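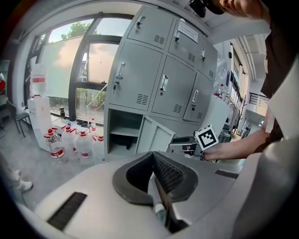
4 min read

Figure 2. Metal locker cabinet at Utaditz, with large water jugs and other containers standing on the floor in front of it. One lower compartment is open.

4.2 Floor storage in front of lockers

The placement records were sorted by the surface on which an item came to rest: shelf, bench, sill, locker interior or floor. Of the 1,424 placements coded in the Litidside and Utaditz rooms, those on the floor proved the hardest to assign to a category. A box on a shelf has a boundary supplied by the shelf. A container on the floor has none, and the coders had to decide whether it was stored, waiting to be moved, or simply put down. The Nullar scheme, which we adopted with small changes, treats all three as "floor, unassigned." We found this too coarse for rooms with locker cabinets and divided the category by distance from the nearest door that the item could obstruct.

Figure 2 illustrates the condition we call fronting. The cabinet is gray metal, with individually locking doors fitted with vertical pull handles and ventilation slots. Four large plastic water jugs with red caps stand on the floor in front of it. To their left are two white containers, one with a red label and cap, the other taller and marked with a red band. Several of the remaining doors are closed, and the lower left compartment stands open with its door swung to the right. An interior shelf can be seen, with a dark object on the floor of the compartment below it.

Fronting affects the lower row of a cabinet more than the upper rows. A standing user can reach over a jug to an upper handle, but a low door needs clear floor through the whole of its swing. The relevant measure is therefore the swept area of the door and not the width of the cabinet. In our coding, an item inside the swept area of any door was marked as fronting, whether or not that door was opened during the visit. A door found open was recorded separately. We did not infer from an open door that the compartment was in regular use, nor from a closed door that it was not.

Containers of liquid were given their own code. They differ from cartons and bags in two respects that bear on where they are kept. First, a large jug is heavy when full, and users were reluctant to lift one above knee height without a reason to do so. Second, the load changes as the contents are drawn down, so that an item placed on the floor for its weight may remain there after the weight has gone. The clear jug at the left of the row in Figure 2 is partially filled. Fill level was entered only where the wall of the container allowed it to be read; for opaque containers the field was left blank, and these cases were excluded from the comparison of fill level with position.

Windows complicated the coding at Utaditz. The room in Figure 2 has a large dark-framed window to the left of the cabinet, with the sill at floor level. A small black bottle and a cluster of small items are on the sill, and a white panel leans against the window. With a sill this low, the distinction between "sill" and "floor" is largely formal - a person stoops equally far for either. We kept the two codes apart for consistency with the rooms at Litidside, where sills are at bench height, but pooled them in the reach analysis.

Labels were considered as a possible predictor of return to place. The cabinet shown has a white printed label on an upper door at the center. Door labels were coded as present or absent only, and their wording was not used. Labels on the containers themselves were treated as a property of the product and were not counted as storage labels, even where large and easily seen from across the room.

Agreement between coders was lowest for items at the corner of a cabinet, where the swept area of an end door meets open floor. Disputed items were settled using the Akl floor templates, cut to the door width and laid flat against the base of the cabinet. An item touching the template was coded as fronting. Items that touched only the edge remain a source of error in the Utaditz data, and they are reported separately in the tables that follow.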